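분류: 생활용품 사용평가 > 침구·깔개
최종 수정일: 2019년 10월 1일

클루나우(Clunau) 대나무 침대 자리 사용평가

1. 평가의 배경

피게로아 생활관 물품평가실은 입주실에 비치할 여름용 침대 깔개를 정하기 위하여 진브리지(Zinbridge)가 공급하는 대나무 자리 '클루나우'를 사용해 보고 그 결과를 정리하였다. 종전에 사용하던 플리브베리(Flivberg) 면 누비 패드는 세탁이 쉬운 반면 장마철에 건조가 더디고, 얇게 눌린 뒤에는 원래 두께로 돌아오지 않는다는 의견이 입주자 설문에서 반복되었다. 두 제품은 재질과 용도가 달라 같은 항목으로 점수를 매기기 어려우므로, 본 평가에서는 플리브베리 제품을 비교 기준으로만 언급한다.

평가는 이아라 몬테시노스 평가관이 주관하고 바우티스타 리켈메 평가관이 실측과 기록을 맡았다. 입주자 의견은 로레다나 벨리니 생활지도원이 수합하였다. 평가용 자리는 공급사의 제공품이 아니며, 일반 구매 절차로 2장을 구입하여 사용하였다. 사용 기간은 8주이고, 5월에 포장을 개봉하였다.

2. 제품의 구성

제품은 폭 1,000밀리미터의 일인용 규격이다. 가느다란 대나무 살을 나란히 놓고 실로 박아 이은 형태이며, 둘레에는 천으로 된 테두리가 둘려 있다. 뒷면에는 얇은 부직포가 덧대어져 있어 살이 매트리스 커버에 직접 닿지 않는다. 상자 안에는 자리 본체와 고정용 고무 밴드, 보관용 끈, 취급 설명서가 들어 있었다. 설명서는 한 장짜리로, 세척 금지 사항은 충분히 적혀 있으나 보관 방법에 관한 안내는 한 줄에 그친다.

색상은 갈색 계열 한 가지이다. 대나무 살의 색은 균일하지 않아 황갈색과 금빛, 붉은 갈색이 섞여 있고, 창을 향한 쪽은 광택 때문에 한층 밝게 보인다. 이를 자연스럽다고 평가한 입주자와 얼룩으로 오인한 입주자가 모두 있었으므로, 비치 시 색의 차이가 결함이 아니라는 안내문을 함께 두는 편이 좋겠다. 진한 색의 옷을 올려놓았을 때에는 바탕과 옷의 경계가 뚜렷하여 옷의 모양을 잡기 쉽다.
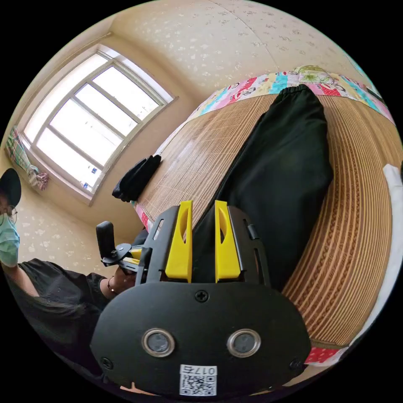
개봉 직후에는 마른 풀과 비슷한 냄새가 났다. 창을 열어 두고 하루를 지낸 뒤에는 가까이 얼굴을 대어야 느껴지는 정도로 줄었으며, 둘째 주 이후의 기록에는 냄새에 관한 언급이 없다. 냄새에 민감한 입주자의 방에는 사전에 펼쳐 두었다가 설치할 것을 권한다.

3. 설치와 고정

설치는 한 사람이 할 수 있다. 말려 있는 자리를 침대 발치에 놓고 머리 쪽으로 굴려 펴면 되며, 처음 며칠은 양 끝이 말려 올라가는 성질이 남는다. 평가실에서는 뒤집어 하룻밤 두는 방법을 사용하였고, 그 뒤로는 끝이 들리지 않았다.

고정용 고무 밴드는 네 귀퉁이를 매트리스에 거는 방식이다. 매트리스가 두꺼운 침대에서는 밴드가 팽팽하게 걸려 자리가 거의 움직이지 않았으나, 얇은 매트리스에서는 밴드가 헐거워 잠을 자는 동안 자리가 벽 쪽으로 밀렸다. 밴드의 길이를 조절할 수 없다는 점은 이 제품에서 가장 먼저 개선되어야 할 부분이다. 리켈메 평가관은 밴드를 한 번 묶어 길이를 줄이는 방법을 시험하였는데, 매듭이 등에 닿지 않는 위치라면 사용에 지장이 없었다.

자리의 폭이 매트리스보다 좁은 침대에서는 가장자리가 남는다. 남는 부분에 손이나 발을 얹었을 때 높이 차이가 느껴진다는 의견이 있었다. 구매에 앞서 매트리스의 폭을 직접 재어 볼 것을 권한다. 침대의 명칭만으로 규격을 고를 경우 차이가 생길 수 있다.

4. 수면 시의 사용감

자리에 누웠을 때의 첫 느낌은 단단하고 서늘하다. 면 누비 패드와 달리 몸이 닿은 자리에 열이 오래 머물지 않으며, 돌아누우면 닿지 않았던 쪽의 서늘함이 다시 느껴진다. 밤중에 땀 때문에 깨는 일이 줄었다는 의견이 설문에서 가장 많았다.

단단함에 대해서는 의견이 갈렸다. 바로 누워 자는 입주자는 대체로 만족하였고, 옆으로 누워 자는 입주자는 어깨와 골반이 배긴다고 답하였다. 후자의 경우 얇은 홑이불을 한 겹 깔면 배김이 덜하지만 서늘한 느낌도 그만큼 줄어든다. 새벽 기온이 내려가는 날에는 자리가 차갑게 느껴지므로 배 부분을 덮을 이불은 따로 준비하여야 한다.

살의 결은 침대의 길이 방향을 따라 손으로 쓸었을 때와 가로로 쓸었을 때의 감촉이 다르다. 평가 기간 중 피부를 찌르는 거스러미는 발견되지 않았다. 머리카락이 살 사이에 끼는 일은 몇 차례 보고되었고, 긴 머리의 입주자는 베개를 높여 머리카락이 자리에 직접 닿지 않도록 하여 해결하였다.

몸을 뒤척일 때 살이 서로 부딪는 소리가 난다. 소리는 작은 편이지만 이인실에서는 옆 침대까지 들린다는 의견이 접수되었다. 밴드를 제대로 건 침대에서는 소리가 줄었다.

5. 낮 시간의 사용: 옷을 펴고 개는 바닥으로서

생활관의 방은 좁아서 침대가 옷을 정리하는 작업대를 겸한다. 물품평가실은 이 용도를 별도 항목으로 살폈다. 푹신한 패드 위에서 바지를 펴면 손바닥으로 누른 부분이 꺼지면서 주름이 다시 잡히는데, 대나무 자리는 면이 고르고 단단하여 손으로 쓸어 낸 주름이 그대로 펴져 있다. 허리에 고무줄이 든 바지처럼 윗부분이 오므라드는 옷도 다리 부분을 길게 펴 놓고 반으로 접기에 편하였다.

다만 표면이 매끄러워 옷이 미끄러진다. 가장자리 가까이에 얇은 옷을 쌓아 두면 무게가 쏠리는 쪽으로 흘러내리는 일이 있었다. 면 티셔츠와 수건은 비교적 안정적이었고, 안감이 매끄러운 겉옷은 침대 가운데에 놓아야 하였다.

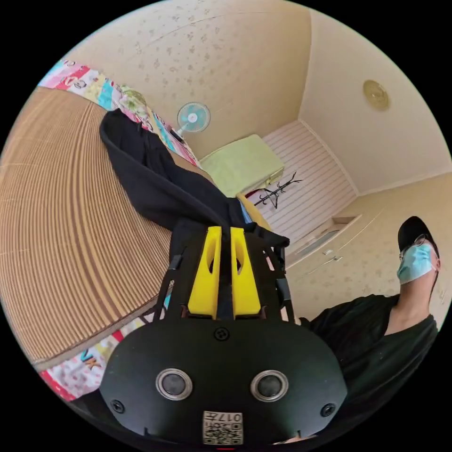
자리 위에 비스듬히 놓인 검은색 의류. 일부가 침대 가장자리 아래로 늘어져 있다.

올이 성긴 니트류는 주의가 필요하다. 살을 이은 실의 매듭에 올이 걸린 사례가 한 건 보고되었고, 해당 옷은 당기지 않고 손으로 풀어 손상을 면하였다. 지퍼나 금속 단추가 달린 옷을 끌어당기면 살의 표면에 가는 자국이 남는다. 자국은 빛을 비스듬히 받을 때에만 보이는 정도이나 닦아도 없어지지 않는다. 옷은 들어서 옮기고, 자리 위에서 끌지 않도록 안내할 필요가 있다.

다림질 바닥으로는 사용할 수 없다. 설명서에도 가열 기구의 사용을 금하는 문구가 있으며, 평가실은 이를 시험하지 않았다.

6. 청소와 관리

평소의 청소는 마른걸레로 결을 따라 닦는 것으로 충분하다. 살 사이의 먼지는 진공청소기의 솔 흡입구를 약하게 맞추어 제거하였다. 솔이 없는 흡입구는 살을 긁으므로 쓰지 않는다.

땀이 밴 부분은 물기를 꼭 짠 걸레로 닦고 그늘에서 말린다. 벨리니 생활지도원의 기록에 따르면 창가에 세워 둔 자리가 침대에 깔아 둔 채 말린 자리보다 빨리 말랐고, 뒷면 부직포의 건조 상태도 좋았다. 직사광선에 오래 둔 자리는 살이 건조해져 접힐 때 소리가 커졌으므로 햇볕 건조는 피해야 한다. 물세탁과 세탁기 사용은 금지되어 있다.

음료를 쏟은 경우에는 자리만 닦아서는 부족하다. 액체가 살 사이로 내려가 부직포에 스미기 때문에 즉시 걷어 내고 뒷면까지 닦아야 한다. 한 침대에서 차를 쏟은 뒤 이튿날에야 걷은 일이 있었는데, 부직포에 옅은 자국이 남았고 매트리스 커버도 교체하였다.

보관할 때에는 접지 않고 말아서 끈으로 묶는다. 접은 선을 따라 실이 당겨지면 살이 벌어질 수 있다. 습기가 찬 상태로 말아 두지 않는 것이 무엇보다 중요하며, 눕혀서 보관할 때 위에 다른 짐을 올리지 않는다.

7. 내구성에 관한 소견

평가 종료 시점에 두 자리를 모두 걷어 점검하였다. 부러진 살은 없었고, 머리 쪽 테두리의 박음질이 한 군데 풀려 있었다. 풀린 길이가 짧아 시설관리실의 츠티보르 하예크 주임이 손바느질로 수선하였다. 고무 밴드는 탄력이 다소 줄었으나 교체할 정도는 아니었다. 사람이 가장 자주 걸터앉는 옆 가장자리는 광택이 줄고 살이 약간 눌렸다.

한 철의 사용만으로 수명을 판단할 수는 없다. 특히 말아서 겨울을 난 뒤의 상태는 이번 평가의 범위 밖에 있다.

8. 판정

물품평가실은 클루나우 대나무 자리를 여름철 비치 품목으로 '조건부 적합'으로 판정한다. 서늘함과 통기성, 옷을 펴고 정리하기 좋은 고른 면은 좋은 평가를 받았다. 밴드의 길이 조절 불가, 매끄러운 표면, 뒤척일 때의 소리는 감점 요인이다.

비치 조건은 다음과 같다. 매트리스의 폭을 재어 규격이 맞는 방에만 비치한다. 얇은 매트리스를 쓰는 방에는 밴드를 줄여 설치한 뒤 인계한다. 옆으로 누워 자는 입주자가 요청하면 종전의 면 누비 패드를 그대로 지급한다. 이인실에는 두 입주자의 동의를 받은 뒤 설치한다.

진브리지에는 밴드의 조절 기능과 설명서의 보관 안내 보완을 서면으로 요청하였으며, 회신은 접수되는 대로 이 문서에 덧붙인다. 평가 기록의 열람은 물품평가실의 이아라 하라 담당에게 신청할 수 있다.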